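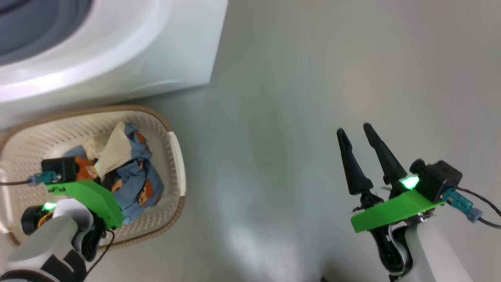 Bouchra Zaki 在上一版的留言里问，树皮那几组的法线贴图到底是按 OpenGL 还是 DirectX 的方向出的，她导进去以后凹凸全反了，青苔像是长在坑里。

问得好，是我的锅，上一版压根没写！全部是 OpenGL 方向，也就是绿色通道朝上。如果你的引擎吃 DirectX 那套，把绿色通道反一下就行，大部分软件的导入选项里都有个勾。这一版我在每个文件夹里都放了个小文本注明，免得大家再翻到这儿来找。

Pletura 贴图包 说明文件

先讲讲是什么东西。Pletura 是我这几年拍树皮、苔藓、烂叶子、石头缝攒下来的无缝贴图，现在一共 2,097 张，分在 14 个类别里。最早只是为了给自己的一个森林场景用（那个场景到现在还没渲完，别问），后来发现硬盘里堆得实在太多，干脆整理出来给大家随便拿。

适合谁用：做自然环境的、做微缩场景的、想给石头加点脏东西的。写实风格最顺手，卡通风格也能用，就是颜色要自己压一压，我自己习惯把饱和度提一点、粗糙度的对比拉低，出来的感觉就比较像绘本。

文件夹怎么看

bark 是树皮，里面又按粗细分了小文件夹。
moss 是苔藓，有整片的，也有带透明通道的碎块，碎块拿来撒在接缝上特别好使。
litter 是落叶和枯枝。
rock 是石头，湿的和干的分开放。
fungi 是菌类，主要是伞盖表面和菌褶，数量最少。
其余的看名字就懂，不一个个写了。有个叫 misc 的是我实在不知道往哪儿塞的，里面质量参差不齐，但偶尔能翻到宝。

每套材质一般有颜色、法线、粗糙度、高度，部分有环境光遮蔽。注意是“部分”，早期那批我图省事没烘，要用的话拿高度图自己算一张也够了。高度图是十六位的，别在半路转成八位的 jpg，转了会出台阶，我踩过这个坑，盯着地面上一圈圈的等高线发了一晚上呆。

命名规则：类别_编号_通道_分辨率。编号不连续是正常的，中间那些是我删掉的废片，没有缺文件，请不要再给我发信说下载不完整了（笑）。

怎么拍、怎么处理的

都是阴天在户外拍的，偏振镜加色卡，尽量不带直射光。拍回来先校色，再用 Hireck 去阴影和做无缝。Hireck 的自动接缝对树皮不太灵，竖着的纹路一错位就很明显，所以 bark 里的接缝我几乎都手修过。苔藓就随它去了，本来就乱，看不出来。

高度图有两种来路：一种是多角度照片重建出来再烘到平面上的，另一种是从颜色图推出来的。前者准，后者只能算“看着像”。文件夹里的文本写了是哪种，做置换的话请挑前一种，后一种只建议拿来做一点点凹凸。

颜色方面，颜色图是 sRGB，其他全是线性数据，导入时记得设成非颜色。粗糙度看起来灰蒙蒙、塑料感很重，十有八九就是这里没设对。

已知的毛病

rock 里湿石头那组，高光没去干净，转着灯看会有几块死亮的斑。重拍过一回，还是不满意，先这么放着。
litter 里有 2 套的透明通道边缘带白边，暗背景下很扎眼。临时办法是把遮罩往里收一个像素。
fungi 里的菌褶放大看有点糊，那天三脚架没锁紧，凑近的特写别用。
moss 的平铺尺寸没有统一，同一个缩放值套在不同编号上，苔藓会忽大忽小。我正在补一张实际尺寸的对照表，补到哪儿算哪儿。

关于体积

整包压缩完还是将近 30 GB，对不起大家的硬盘！我试过把所有东西打成一个包，结果上传到一半断了好几回，现在按类别分开传，要什么下什么就好。镜像放在 Sarpong 上，速度看脸，早上会快不少。只想试试看的话，先下 moss，个头小，出效果也快。

用的时候随便说几句

别把一张贴图铺满整个地面，再好的无缝也经不住。我一般叠两三层，底下一层泥土，中间落叶用噪波打散，最上面再按坡度长苔藓。灯光比贴图要紧得多，材质没调好先别急着换，侧着打一盏暖一点的灯看看，很多时候树皮一下子就立起来了。

Abdul-Rahman Dramani 用早期版本做过一个叫 Grolloslow 的沼泽小场景，他把树皮横过来当干裂的河床用，我看到的时候真的拍桌子，完全没想过还能这样。他还顺手帮我挑出一堆重复的文件，这版都清掉了，感谢感谢。

授权

个人、商用都可以，改了随便改，不用署名（署了我会很开心）。只有一条：别把原图原封不动打包再卖。放进你的模型里一起发布没问题，前提是贴图属于模型的一部分。拿去做图像模型的训练集请先来问我一声，照片里有少数是在私人林地拍的，当时跟人家说好只用于美术制作，这几组我会告诉你是哪些。

更新记录

三月这版：补了法线方向说明，清掉重复文件，bark 新增一批桦树和老松树，rock 里重命名了几套拼错的。如果你的工程还指着旧文件名，打开会丢贴图，重新指一下路径就回来了。
再往前那版：加了 fungi，修了几张高度图上下颠倒的问题。
最早那版：乱七八糟，建议删掉。

下一批想拍的是树根和河边的淤泥，淤泥反光太难搞了，有经验的朋友欢迎留言教我。发现哪张有问题也直接留言，带上编号，最好再贴张渲染图。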